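Plaritz

A list of color names people used when describing rooms, with the colors they were looking at.

Version 2. Maintained by Zixuan Hou, mostly in the evenings.

What this is

Plaritz is a table of 1000 short descriptions of colored surfaces in rooms: walls, floors, doors, cupboards, the odd ceiling. Each row has the words a person used and the color value of the surface those words were used for. It started as an attempt to settle whether "greige" means anything. It has not settled that, but the file was already large by then and it seemed a shame to throw it out.

The words came from sign-in sheets at a paint counter in Kerkwood, where customers in 2008 were asked to write down what color they had come to match before handing over their chip of plaster or scrap of wallpaper. The chips were measured. The sheets went into a drawer. Years later I typed them up, which is how I know that many people in Kerkwood cannot spell "beige" and that the ones who can are not always talking about it.

If you want the official names printed on paint cans, you want a different dataset. There are plenty, and they contain a great deal of moonlight.

What's in the folder

plaritz.csv is the main table.
held_out.csv has the rows kept back for testing. Please don't train on it and then write to tell me how well you did.
notes.txt is a running list of rows that bother me.
convert_bendska is a small script that turns the table into Bendska palette files, for anyone who still uses Bendska. I do.

The split is 800 rows in plaritz.csv and the rest in held_out.csv. Rows were assigned by shuffling the sheets, so all the words on any one sheet stay on the same side. Version one did this by row, and the same kitchen ended up in both files under slightly different spellings.

Columns

id – a number. Gaps are rows I removed.
said – the words exactly as written, including spelling, underlining (shown as capitals) and remarks about a spouse.
said_clean – the same with spelling fixed and remarks taken out. This is what most people want, though it is the less enjoyable column.
surface – wall, floor, door, trim, ceiling, cupboard or other. "Other" is doing a lot of work.
finish – flat, satin, gloss, or blank if the customer didn't say. Mostly blank.
r, g, b – the measured color, converted to ordinary screen values.
light – what the customer said about the light in the room, if anything. "Bad" is the most common entry.
doubt – 0 if I trust the row, 1 if I don't, with the reason in notes.txt.

How people name floors

Wall colors get careful names. People have lived with the sample cards taped up for weeks and they have opinions about undertones. Floors get one word and possibly an adjective, usually "dark." A customer who will write three lines about a hallway in "a sort of mushroom, but the nice kind" will put down "brown" for the boards beneath it and go look at the brushes.

The exception is orange. Nobody with an orange floor is short of words. The orange entries run longer than any other floor entries in the table, and they include "traffic," "cheese (the cheap kind)," "basketball," and one that says only "you'll see." The measured values behind these are close together, so if you plan to treat the name as a label, orange is where your labels will scatter.
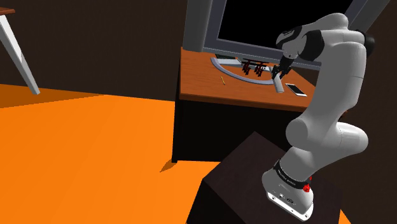
Bright orange floor with a wooden desk and a gray-framed monitor. Rendered.

Screens make this worse. A saturated orange that looks reasonable on one monitor turns into a hazard sign on the next one, and the r, g, b columns can't help you there. They say what the meter said. If your work depends on people looking at these colors, check the screen first, then check it again after lunch when the sun has moved.

Neighboring colors matter too, and the table doesn't record them. A gray next to orange gets called blue by perfectly sensible people. I have several rows where the chip measured as a plain middle gray and the customer wrote "pale blue," and I used to flag these as mistakes. In version 2 I took the flags off. The customer had been standing in the room and I had not.

How the colors were measured

The counter used a Talpur handheld meter, one reading per chip, taken flat on the bench under the shop lights. The shop reset it every morning according to the log, and the log is in the same pen and the same handwriting for weeks at a stretch, so draw your own conclusions. The raw readings were converted to screen values with the settings listed at the end of notes.txt. Colors outside the screen range were clipped. This mostly hurts the oranges and one very determined green.

Wallpaper was a problem. The meter reads a small circle, and a pattern of roses gives you either rose or not rose depending on where you put it down. I dropped every row where the sheet mentioned a pattern. A few sheets forgot to mention it, I'm sure, and those rows are in there pretending to be paint.

Cleaning

I did the spelling by hand. "Gray" and "grey" are both left alone in said and both become "gray" in said_clean. "Off white," "off-white" and "offwhite" are merged. "White white" is kept, because the people who wrote it plainly meant something by it.

Names, phone numbers and addresses were removed from both text columns. So were remarks that identified a house, such as the one about the neighbor's porch on the corner. If you find something I missed, tell me the id and I'll take the row out.

Good uses

Studying how people name colors when they aren't being asked to be poetic. Testing a color naming tool against ordinary speech. Writing a paint shop scene in a novel, which one user has done, and sent me a copy of, and in which the clerk is unkind.

Poor uses

Choosing paint. One user tried this in June and has a hallway to show for it. The table tells you what people called a color, with no hint of whether they liked it, and the long descriptions lean toward people who were there to cover something up.

It also won't tell you how English speakers in general name colors. It is one shop, one town and one year. The customers were mostly repainting what they already had, so the colors in the table are the ones people were tired of. There is a lot of peach.

Known problems

Row order in held_out.csv is still the order of the shuffle. It means nothing, but people keep finding meaning in it.

"Cream" covers such a wide range of values that any model you fit will sulk. This is a property of cream.

The light column was written by people who were annoyed about their light. Treat it as mood.

Some chips had been in a pocket or a handbag for a while. I can't correct for handbags.

Changes since version one

Split by sheet. The gray flags removed, as above. Blank finishes are now properly blank, where they used to say "none," which several people read as bare plaster. The Bendska script no longer swaps red and blue – apologies to the person who printed the chart.

License and citing

Use it for anything, with credit. Cite as: Zixuan Hou, Plaritz, version 2. If your style guide insists on a publisher, put Kerkwood and hope for the best.

Contact

Open an issue on the project page. I read them on Sundays. Questions about greige are welcome but are answered last.

Last edited 18th December.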